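Harham Robotics Club
Bin Picking Project: Progress Report for April
Prepared for the Avau Education Fund by Rami Chidiac, club advisor

Status

The project is on schedule except for the written safety guide, which is two weeks behind. Spending is within budget. No change to the end date is requested.

Work since the last report

Students finished the arm's control program and began regular picking trials. In each trial the arm has to find an object in a metal bin, close the gripper on it and lift it clear of the bin walls. A pick counts as a success if the object is held for 3 seconds above the rim. A student at the logging desk records each attempt and the reason for any miss.

The club logged 741 attempts this period, of which 706 were successful. Most misses fell into two groups. Objects lying close to a sloping wall were often approached at a poor angle, and long objects tended to turn as the gripper closed. The software team has added a wall check that shifts the approach toward the middle of the bin. The second problem is still open. Two students are testing a slower closing speed.

Mixed sets, with objects of different shapes in the bin together, were started this month. They were originally planned for May.

Student participation

Sessions run after school, with an extra session on Sunday afternoon when the lab is available. Students rotate between programming, hardware and logging. Three students who joined in the winter have completed the operator checklist and may now run the arm with an advisor present. The club also gave a short demonstration at Clornham Middle School, using recorded trials and a tabletop gripper.

Equipment and spending

The replacement gripper pads and hose fittings were bought from Goh Supply and charged to the parts line. Cable ties, clamps and acrylic sheet came out of general supplies. The travel line has not been used, and we would like to discuss moving part of it to parts. A separate request will follow.

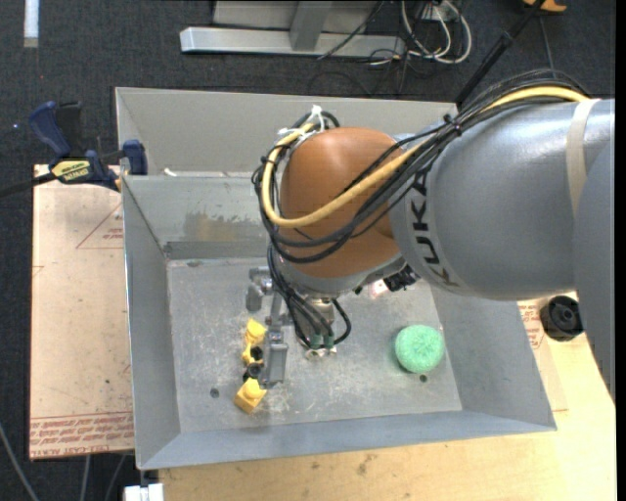
Picking trial with two objects in the bin, gripper lowered beside the yellow and black one.

Open items

The safety guide needs a section on emergency stops and a review by the school. The trial log is still kept in a spreadsheet, and older entries do not list the object used. Students are filling these in from their notes where they can.

Plans for next period

Complete the closing speed tests.
Continue mixed sets and report results by object shape.
Finish the safety guide and send a copy to the Fund.
Hold one open session for families.

Questions about this report can be sent to Rami Chidiac through the club office.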